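Demonstration gathering

Demonstration gathering (I grew up calling it "demo work", and plenty of people still do) is the business of collecting examples for a robot to learn from. Someone steers the arm through a job, the arm's movements and the camera views are saved together, and later a learning system chews through the lot and tries to copy what it was shown.

One go at a job is called an episode. Ours at Etthorpe are short, mostly a single object picked up and put somewhere else, and a set for one job runs to 400 episodes before we even think about training. The Wainwright set ended up at 471 because I got carried away with the bottles!

Variety matters more than polish. If the bottle always lies the same way round, the arm learns that one spot and gets lost everywhere else, so between episodes I turn things, swap them and shove them about a bit. Kitchen and grocery bits are popular for this, being cheap and all sorts of shapes.

Then there's the question of bad goes. Some groups bin every fumble. I keep the ones where the operator misses and recovers, marked as such (the Covo labelling sheet has a column for it), and throw out anything where the operator simply gave up. Of my last batch, 42 went in the bin, which stung a bit.

Operators differ too, and I like at least 5 different people on a set, left-handers included if I can get them.
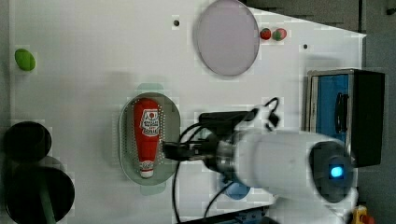 Glenys Oakley would keep the abandoned goes as well, in a folder of their own, as she has found them handy for teaching a system to spot when a grasp is going wrong.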